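Ticket 1335, table lamp, flicker and wobble
Opened by: Teodor Haugland
Product: Putness table lamp, green base, white shade
Status: closed by me, see the end

**First message**

Hi Putness folks! I've got one of your table lamps, the one with the square green base and the white fabric shade, and it's doing two annoying things at once. It flickers (not constantly, just often enough that I can't read by it), and the shade leans. I bought it secondhand at the Wimlow shop, so I don't have a receipt or the little booklet, and I know you may not owe me anything here. I'd still love some help because I really like this lamp. It's the only one I own that doesn't make the room look like a dentist's office.

What I've done so far:

- Swapped the bulb. Same flicker.
- Moved it to a different outlet, on the other side of the house. Same flicker.
- Straightened the shade. It stayed straight until I closed a drawer.

The bulb is a 60-watt-equivalent LED. The old one was the same kind, if that matters.

**Reply from Putness support (pasted from email)**

> Thank you for writing. Please unplug the lamp before checking anything else. Does the flicker happen when the lamp is left alone, or only when it is touched or moved? Please also tell us whether the shade is loose on the harp or the harp is loose at the socket. Those are two separate repairs.

**My answer**

Good questions, and I'm a little embarrassed I hadn't split them up like that. I left the lamp on through dinner without going near it and it flickered 2 times. Then I bumped the table with my hip on purpose and it flickered right away. So both, I guess, but mostly the bumping.

As for the shade, I unplugged everything, let the bulb cool off and had a good wiggle. The shade itself is snug on the harp. It's the harp that moves, down at the bottom where the two legs of the wire sit in their little bracket. One leg wasn't all the way in! You can push it down and it pops right back up when you let go. I squeezed the legs together a bit and tried again, and it held for maybe a minute.

Do I bend it more, or is that how people end up with broken harps?

**Reply from Putness support**

> Please do not bend the harp any further. The bracket (sometimes called the saddle) sits under the socket and can spread with age. If it has come loose, the socket can usually turn as well, which would pull on the wiring inside and may explain the flicker. With the lamp unplugged, try turning the socket gently by hand. It should not turn.

**My answer**

It turns! Not all the way around, maybe the width of my thumb, and then it stops, and I stopped too because I could picture those poor wires in there. So that's one mystery with one cause, which makes me feel a lot better than two mysteries.

I called the Gebremichael hardware counter and asked about a saddle. They had one in the drawer and also sold me a new socket while I was at it, which I'd rather have done now than in January when it's dark at four thirty and I need the thing. I asked if I should do the cord too. They asked me if it was cracked or stiff anywhere, and I said I'd look.

**Notes to self while waiting on parts, October 21, 2023**

Putting these in the ticket so they're all in one place.

Cord: went over the whole length with my fingers, bending it a little as I went. No cracks, no stiff spots, plug prongs are straight. It's plain black and it looks fine to me, so it's staying.

Base: the green part is heavy enough and I can't find a chip on it. I was worried the lean came from the base sitting crooked, so I tried it on the kitchen counter and then on the floor. Sits flat on both.

Shade: dusty inside. You don't see it until you look straight down from the top, and then wow. I ran the brush end of the vacuum around it and got most of it. There's a faint line where an old bulb must have been too close, but I can't see it from my chair so I'm calling it fine. 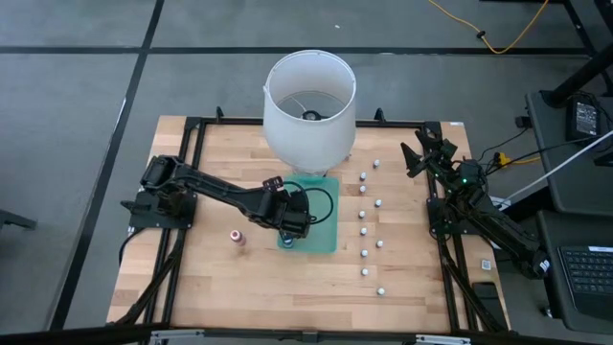 Felt pads: two are missing from underneath. I have a card of them somewhere from when I did the dining chairs. If I can't find it I'll cut some out of the green felt in the sewing box, which would even match.

Also, and this is for whoever reads these at Putness, please print the name of the lamp somewhere on it! I looked all over. The woman at Wimlow had it tagged as "Skindaldale style," which I think is just what she calls anything with colored glass on it.

**Update**

Parts are in. I took a photo of the old wires before I undid them (my sister's advice, and good advice), matched them up on the new socket and tied the same knot that was there before. The old saddle was spread open like a wishbone. New one went on under the socket, I tightened it until nothing turned, and both legs of the harp clicked down and stayed down.

Plugged it in and turned it on. Bumped the table, bumped it harder, and opened and shut the drawer a bunch of times. No flicker and the shade didn't budge. I've had it on for three evenings now with a book and it's been steady the whole time.

Thank you so much for telling me to leave the harp alone, I was one squeeze away from snapping it. You can close this, or I think I can from my end, I'm going to press the button and see. One last thing if you get a chance: is there a shade in the same size but a little more cream-colored? No rush on that at all.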